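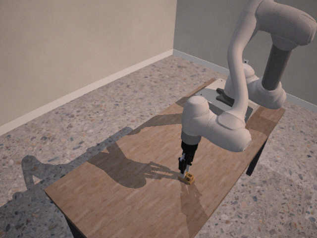 Dilek Sarıgül

Project report: local news briefs in Cultbridge, how they get made and what goes wrong in them

What I did. Spent July reading, sorting and then writing short news items for Luria, the local news site. Short items only, the two or three line kind with a place name in capitals at the front. Not features, not sport. Muammer Akgül was the editor on most shifts and let me sit at the desk from 4 pm until the evening update went up.

Question I started with: how much of a brief can a reader trust if the brief is all they read? Changed a bit along the way. Ended up closer to: where does each fact in a brief come from, and can you tell from the brief itself.

Background, quickly. Cultbridge used to have a weekly paper. It closed. Luria took over some of its readers and a few of its habits, including the briefs column. The site says its evening email goes to 2000 addresses. Didn't check that number, it is theirs. Most people I talked to at the bus station read the email and never click through, so the brief is the whole story for them.

Method

Picked 13 briefs from the month. Tried to get a spread: police, council, schools, roads, one student union notice. For each one I went back to the source, which meant the press note, the phone log, or the person who called it in. Marked every fact as sourced, half sourced or no idea. Half sourced means the fact was in the source but had been changed on the way (rounded age, moved street, "arrested" where the police note said "questioned").

I also kept a log of what I wrote myself. Muammer marked those, so that I wasn't grading my own work.

Bollix is the editing program the desk uses. It keeps old versions of an item, which saved me, as you can go back and see when a word changed. It does not keep who changed it. Annoying. I had to ask people, and by the end of the month nobody remembered much from the start of it.

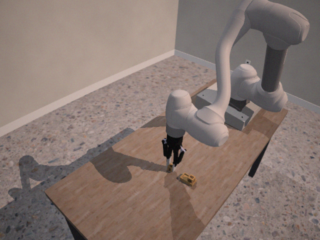

Two things slowed me down. First, the phone log is handwritten, and some pages are just a name and a time. Second, the press notes come in as scans and the desk retypes them by hand, in a rush, right before the update. Most of the spelling mistakes in names come from that step. One man was spelled three ways in one item. He called in. He was fairly nice about it.

Findings

Police items were the cleanest on dates and the worst on wording. "Nabbed", "held", "arrested" all used for the same thing. The law doesn't treat those as the same thing and the readers shouldn't have to guess.

Council items had the most missing facts. Who voted, how much, when it starts. The Kılıçarslan Street item is the best case. Brief said the street would close for drain repairs. Didn't say when. Comments under it filled up with people asking, and one reader posted the dates in the end, correct ones. The brief itself was never updated, even after that.

School items were mostly the school's own text with the adjectives taken out. Fine as far as they go. Only one had a parent in it.

The student union notice came in at nearly a full page and ran as two lines. I wrote that one. I cut the part about the fee deadline, which was the only part students needed. Muammer circled it twice. Fair.

Corrections. Luria does them but puts them at the bottom of the item with no date, and they never go in the email. So anyone who only reads the email gets the mistake and not the fix. I think this is the biggest problem I found and it isnt a hard one.

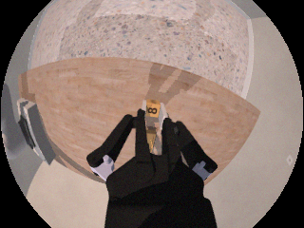
Gripper and orange-yellow block, with the 8 turned sideways (simulated)

Suggestions I gave the desk

Put the source in the brief, even if it is just "police note" or "caller".
Use the same word the source uses for arrest, charge and so on.
Corrections in the next email, top half.
Copy names from the scan letter by letter and have a second person read them back.

The desk has started on the last one. The email change is waiting on whoever runs the mailing list.

Limits

One month, one site, one student. July is slow, council barely meets, schools are half shut. Would of liked a winter month to set next to it. Also I knew the people by the end and probably went easier on the later items.

The table of all the briefs with their markings is in the appendix, and the log of my own items comes after it. Word limit was 3000 and I am well under, the rest of the time went on the phone log.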